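Diggers wanted for February at Trurside

Hello! I'm looking for people to come and dig with me at Trurside, where we've got a Roman roadside settlement sitting under what used to be a beet field. We opened two small trenches last autumn and came away with 703 bits of pottery, a bone comb and a lovely stretch of cobbled yard, and I'm itching to get back out there.

You don't need any experience. If you can kneel, carry a bucket and put up with mud, I can teach you the rest (and if kneeling's out, there's plenty of washing and marking of finds to do indoors). I do need you to be 16 or over and able to manage at least four days. They needn't be in a row.

We'll be carrying on with the Kwiatkowski trench, down by the stream, and opening a new one over a dark square patch that I'm fairly sure is a cellar. Fairly! I've been wrong before, at Bralorville, where my temple was a sheep dip.
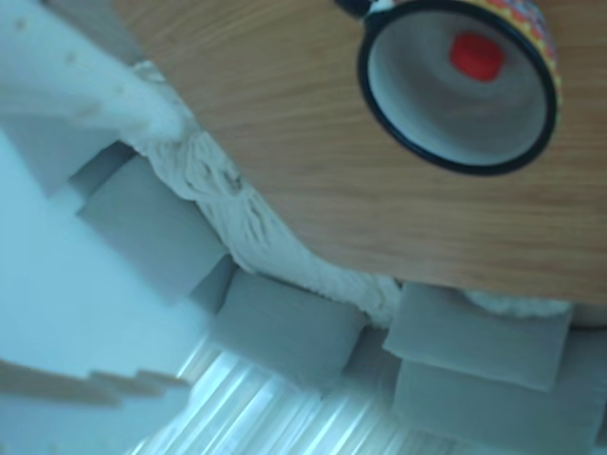
Finds work is done indoors at the Trometti barn, and we'll need four people a day for that. It's gentle, chatty stuff, mostly toothbrushes and washing-up bowls. Bring your own mug, please. An enamel one is ideal, and if it's got a bright pattern round the outside and a thick black rim you'll always know which is yours.

There's no pay, I'm afraid, but lunch is on us and I can put 101 pounds towards travel for anyone staying the whole month.

Write to me at the Trurside dig office by 17th January with your dates and your boot size.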